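4.3 Setting Up the Cue Desk for a Rehearsal

Read this section before the first technical rehearsal. The Vollon cue desk must be connected to the dimmer rack and switched off at the wall.

1. Turn on the dimmer rack. Wait 30 seconds.
2. Turn on the desk. The GRAND MASTER fader must be fully down.
3. Press SHOW, then NEW. Enter the name of the production and press STORE.
4. Assign the stage wash to fader 1 and the front light to fader 2.
5. Raise GRAND MASTER slowly and check each channel against the lighting plot.
6. Record the preset state as cue 1. Leave cue 0 as a blackout.
7. Enter the fade time for each cue. The default is 2 seconds.

NOTE: A follow-on cue starts when the fade before it has finished. Any wait time is added to the fade time.

CAUTION: Do not load a show file while performers are on stage. All channels drop to zero during loading.

8. Press BACKUP and save the show to a second memory stick. Keep it away from the desk.

If the desk is shared between student groups, lock each show with its own four-digit code (see 4.5). A locked show can be run but its cues cannot be changed.

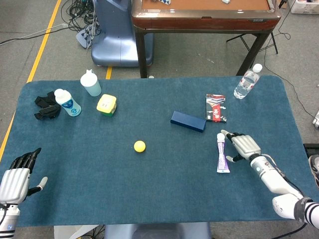

Miloslav Gajdoš: Step 6 should mention that the preset has to be recorded with the house lights off the desk, or cue 1 brings them up again in the middle of a run.

Vollon Stage Control | Contact support | Copyright Vollon | Back to top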